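Looking after reeds, mouthpieces and cork at home

Most faults blamed on a clarinet or saxophone are faults of storage. The notes below cover single-reed instruments kept in an ordinary heated house. They assume no special tools apart from a hygrometer, a pull-through and a sheet of fine abrasive paper.

Reeds

Rinse the reed in cold water after playing, wipe it from the heel towards the tip and lay it on a flat surface. Glass is suitable. Do not leave it on the mouthpiece overnight, as the tip dries unevenly and takes a wave. A slightly waved tip will often flatten after a few minutes of soaking. If it does not, discard the reed.

Store reeds at a steady humidity. The exact value matters less than the variation. A sealed food box with a two-way humidity pack is adequate, and the Tirkeo reed case does the same job in a smaller space. Number the reeds in pencil on the heel and play them in rotation.

To flatten the back of a reed, place 2000 grit wet-and-dry paper on glass, lay the reed face up and draw it along the grain with light pressure near the heel. Keep fingers off the tip. Two or three strokes are sufficient. Check against the glass before taking off more.

Sorting small parts

Swabs, cork grease, ligatures and spare screws should be kept apart. Grease migrates into anything absorbent stored next to it. Open plastic bins are preferable to drawers for items in daily use, with one category to a bin.
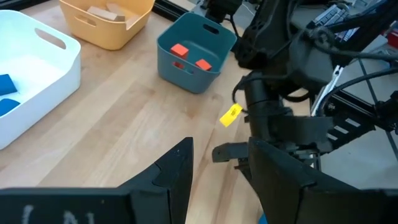 Plastic bins with handle cutouts, one kind of thing in each.

Pad screws and springs are too small for open bins and belong in lidded tubs. The Ondomus catalogue lists a suitable tub under 1081, with a lid that can be written on in pencil and wiped clean.

Mouthpieces

Wash in lukewarm water only. Hot water discolours ebonite and can distort the facing. For limescale, stand the tip in diluted white vinegar for a few minutes, rinse well and dry with a soft cloth. Do not pull a weighted swab through the mouthpiece, as repeated rubbing wears the tip rail.

Tenon cork

New cork needs grease at each assembly for the first week, then only when the joint feels stiff. Wipe off the old grease before applying more. If the joint rocks, a turn of plumber's PTFE tape will hold for a rehearsal but should be removed the same day.

Supporting an instrument during minor work

Never rest a saxophone on its key side. Support the body at two points, clear of the rods, on dense foam covered with a lint-free cloth. Uncovered foam can mark lacquer if left in contact for long periods. A wedge under the bow stops the body rolling.
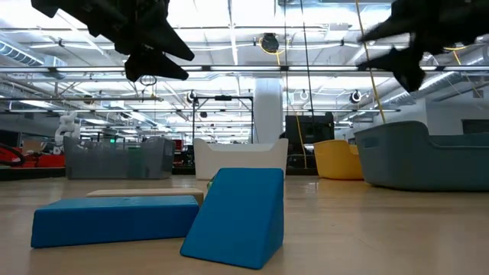
Marisco, writing from Naldale, disagrees on the cloth: it slides on a smooth bench, and a strip of rubber shelf liner underneath is needed to keep it still. The point is accepted. Place the liner between bench and foam, where it cannot touch the lacquer.

Room conditions

Keep wooden clarinets at least a metre from a radiator and out of direct sun. Temperature should not fall much below 17 degrees in the room where the case is stored. From October, check the ring at each tenon monthly. A ring that turns by hand indicates that the wood has shrunk, and the humidity in the case should be raised gradually.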